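Muster roll from the old Distholm battery goes back on the wall

DISTHOLM - After the better part of a generation in a flat drawer, the muster roll of the Distholm harbor battery is going back on public view this January, and the people who have looked after it could hardly be happier about it.

The roll lists the men who signed on to guard the harbor mouth during the Civil War, most of them fishermen, coopers and farmhands from within a morning's walk of the water. It runs to 38 names in a single clerk's handwriting, with ages, trades and the town each man gave as home. Three of them signed with a mark, and beside one of those marks the clerk has written "left-handed," for reasons of his own.

Haiyan Yin has spent five winters matching those names to pension papers, church books and gravestones, and she will tell you (at some length, and with great good cheer) that the battery never fired on an enemy. What the men did was dig, haul stone, stand watch in dreadful weather and write home asking for socks. Several went on to regiments that saw hard fighting in Virginia, and not all of them came back to the harbor.
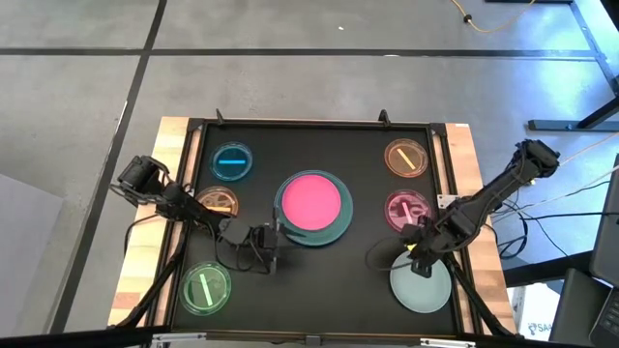
Felista Khaemba remembers being walked out to the earthworks by her grandmother, and says the family always talked about a great-great-uncle who had kept the powder dry there, though they had his first name wrong until she saw the roll for herself. She has since found his stone in the old burying ground on Kang Road, leaning a little but still readable.

The letters and account books that came with the roll have been copied too, all 3,448 pages of them, and may be read by anyone who cares to ask at the desk. Ximeng Tang, who did much of the copying, has a soft spot for the quartermaster's book, where the same missing kettle is charged to one man after another for most of a year before it is quietly dropped from the accounts.

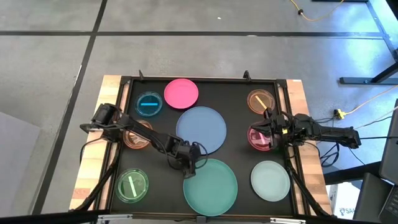
Round dishes and plates on a black tray.

Of the battery itself there is not a great deal left: a grassy bank, a line of cut stone at low tide, and the footing of the guardhouse beside the Zorkwood path. Parveen Sethi will lead a walk out to it at 3 p.m. on opening day, going slowly and stopping often. Sturdy shoes are a good idea, as the last stretch gets muddy. Families who think they may have a name on the roll are warmly invited to bring along any letters or photographs they have at home.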